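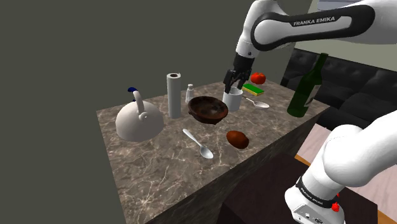 2 min read

Kitchen > Kettles > Stovetop > Curo Kettle

Curo Stovetop Kettle by Sistero

We've carried Sistero's saucepans for years, and the question we kept getting was when they'd finally make a kettle. Well, they have, and it's lovely! The Curo is a round, low kettle with a tall arched handle, made for people who put the water on several times a day and want something that feels good to pick up each time.

The handle is fixed upright, so it never flops down against the hot body while you're pouring. It's wide enough for a big hand or an oven mitt, and the weight sits right under your grip even when the kettle is full. We gave it to everyone in the shop to try, left-handers included (two of us), and it poured cleanly for all of them.

The spout is short and narrows toward the tip, so you get a thin, steady stream if you go slowly and a good fast pour if you tip it further. Great for tea, fine for a French press, and if you do pour-over coffee and aren't too fussy about a gooseneck you'll get along with it nicely. The whistle is a low two-note hum that starts softly and builds. You'll hear it from the next room and it won't make the dog bark.

The body is enameled steel and works on gas, electric coil, ceramic and induction. Please don't use it over a campfire, as the enamel can chip with sudden heat. The base is 9 inches across, so check that against your smallest burner.

Care is simple. Empty it after use and leave the lid off for a while so the inside can dry. If you have hard water, boil equal parts water and white vinegar once a month, let it stand for 20 minutes, then rinse it well and boil one round of plain water before making tea. Wipe the outside with a soft cloth and a drop of dish soap. No scouring pads and no dishwasher, please.

Spare whistles and lid knobs are sold separately under part number 202, and they fit the older Vestero kettle too, so if you've been nursing one of those along with a missing whistle, good news!

The Curo comes in chalk, moss and a deep red that we can't seem to keep on the shelf. The next delivery of red is due in February. If you like to match things, the Løken mugs and sugar bowl come in the same three glazes and look wonderful beside it.

Orders placed before noon on Friday go out the same day.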